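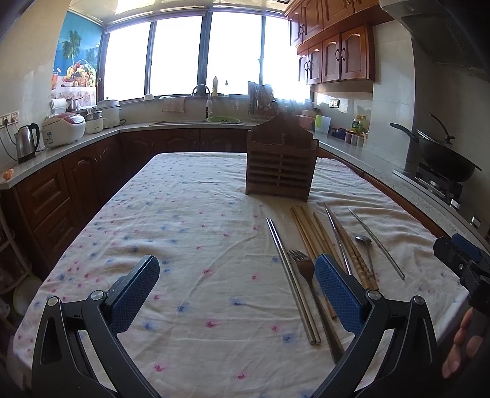 Gripper diary, 21 Jan 2025

Second morning in the kitchen with the two pad sets, the Platier and the Kwak. Same table, same flowered cloth, and the job is still chopsticks into the wooden holder.

I did the metal chopsticks first. With the Platier pads I got 32 good picks before lunch and with the Kwak pads 12, from the same number of tries. The Kwak rubber is stiffer and it rolls the thin ones sideways when the jaws close. Wood and bamboo are no trouble for either. The spoon is easy if I take it by the handle and bad if I go near the bowl.

The cloth matters more than I expected. Where it has ridges a chopstick sits a little higher and the fingers can get under it. On the flat part I have to press down, and then I pinch fabric along with the metal. Ashraful Mridha wants the cloth pulled tight for every run. I would leave it creased – people's tables are like that. We didn't settle it.

Swapped the controller to the Brorkov after lunch. Closing feels smoother but there is a delay at the start of the stroke, and I kept squeezing too early. Went back to the old one after 33 tries. Will ask Ikmont if the delay can be set lower.

Wrist is sore again. I think the left hand is doing too much of the work.

Tomorrow: the fork, both pad sets, old controller, 100 tries each. Tighten the pivot pins before starting. Bring the small hex key and the other charger.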